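Home | Newsletter | Patterns | Swap Shelf | Contact

Notes from the long room

I promised last time that I'd write up the move, and then the move ate the whole month, so please forgive the gap! We are in. The yarn is in, the kettle is in, and I found the good scissors at the bottom of a box marked "misc. do not open," which was my own handwriting and no help at all.

For those who haven't been over yet, the new place is at the back of the old Vullesero building, up one flight and then straight on. It's long and bright and very, very white. After the basement on Escobedo Street, where we all learned to tell navy from black by holding it up next to somebody's jeans, I can't get over how much light there is. You can see your stitches. You can see everybody's dropped stitches too, mine included (I ripped back a whole evening's work in our first week, and I blame the daylight).

I've been trying to decide what to do about the walls. Part of me wants to cover every inch with blankets and be done with it. There are pipes running along the ceiling, long white ones, and I'm fond of them already, though I've been told firmly that we may not hang anything from them. So that was the end of my dream of a dangling sock display. The wall outlets are down low, fine for a lamp, less fine for anyone who hates bending over to plug one in.

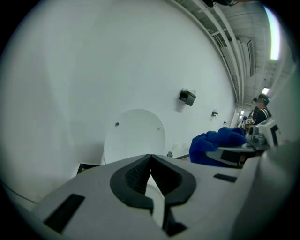
I keep coming back to the question of where people will sit. In the old place we had no choice, we just squeezed in around the one big table and knocked elbows until it was time to go home. Now that there's a bit of length to play with, I'd like to try a quiet end and a talking end. The quiet end would be for lace, charts, and anybody who is counting. The talking end would be for plain knitting, gossip, and people like me who can't do either one alone. If you have strong feelings, tell me before I start dragging chairs, because once I've dragged them I'm not dragging them back.

Now, the yarn. The Wendutitz mill was clearing out odd lots in July and we came home with 208 balls, mostly wool, a few cotton blends, and one bag of something fuzzy that sheds on everything it touches. I spent two evenings sorting it by weight and then by color, and I would do it again tomorrow. There's nothing nicer than a box of blues lined up from pale to dark. It's going on the swap shelf as usual – take a ball, leave a ball, and please wind it before you put it back. Last year's tangle is still in a bag under my desk and I'm a little afraid of it.

The blues are what everybody seems to be grabbing first. There's a strong royal blue in there that I've fallen for completely, the kind of color that wakes up a gray coat. It wants a simple stitch, I think. I've been telling people to try it in plain ribbing and let the color do the talking. Ribbing is forgiving for beginners as well, once you get past the part where you forget to bring the yarn forward and end up with nine extra stitches and no idea how they got there. (Bring the yarn forward to purl, take it back to knit. I say it under my breath, still, after all these years.)

One more word on small things, as we're coming up on gift season. If you're making socks or little caps, please go easy on the bind-off. A tight edge is the main reason a handmade present lives its whole life in a drawer. I go up 2 needle sizes for the last row and pull each stitch a bit looser than feels right, and it comes out with some give in it. For ribbed edges I like a sewn bind-off – slower, yes, and you need a good long tail, but so stretchy! And don't trim your ends right up to the knitting. Weave them in, give the piece a good tug in every direction, then trim.
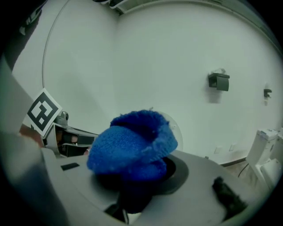 Cellow wrote in to say that a sewn bind-off is lovely on a cuff but a misery in dark yarn after supper, and that a plain stretchy bind-off with a yarnover before each stitch does the job in half the time. She also asks whether the odd lots can go in the washing machine. I'd say knit a swatch and wash that first, every time, as most of the labels are gone and I can't promise anything about any of them.

I'll give the yarnover version a try on my next pair and report back. The kettle goes on at 9 in the morning, same as before, and there are hooks for coats just inside the street door. Bring a mug if you're picky about mugs. And if you borrowed the ball winder before the move, I'd love to have it back, the swap shelf is waiting on it.

Contact us: use the form on the Contact page | © The Long Room Knitters | Back to top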